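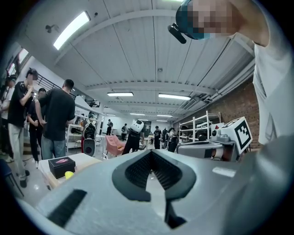 Pince tenue à la main, mâchoires en V.

Catégorie : Supports de cours > Conception de jeux > Semestre 1

Séance 4. L'économie d'un jeu de rôle tactique
Notes rédigées par Aliki Mavromatis, décembre 2021

Rappel de la séance 3 : une unité se définit par son rôle, son déplacement et son coût de recrutement. On garde Skastberg comme jeu de référence. La version étudiée compte 79 unités et 10 classes.

1. Monnaie et rareté
Dans Skastberg, chaque carte rapporte une somme fixe, plus un bonus si aucune unité n'est perdue. Le joueur peut toucher jusqu'à 396 pièces par chapitre. Une arme de rang moyen en coûte 164. Il en achète donc deux au mieux, et il lui reste de quoi payer une réparation.

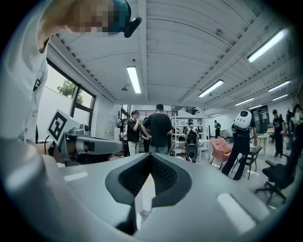
Le prix des réparations suit l'usure de l'arme. Stelios Ververidis parle de « taxe d'attaque » : plus on frappe, plus on paie. Le terme sera repris à l'examen.

2. Unités saisonnières
Une variante costumée garde le nom et l'histoire du personnage, mais change de classe ou d'arme. Deux cas à distinguer :
- variante à statistiques égales (Bovik, tenue de moisson) ;
- variante plus forte que l'original (Drinthorpe, tenue d'hiver).
Dans le second cas, l'unité de base sort vite des équipes. Comparer les deux fiches avant le TD.
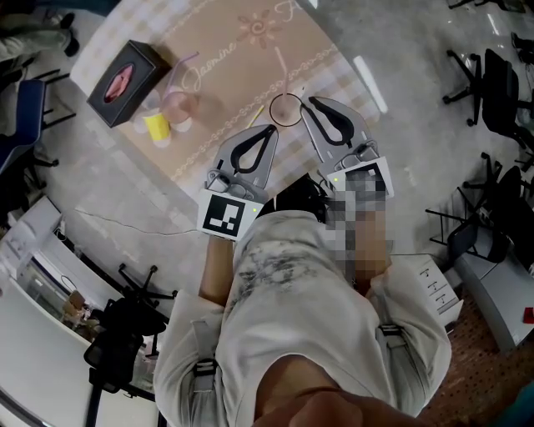 3. À préparer
Lire le chapitre de Filippos Politis sur les courbes de progression, sauf l'annexe. Proposer une grille de prix pour cinq armes, avec le revenu par chapitre en regard. Rendu sur une page, tableau compris. Les oraux restent fixés en mars.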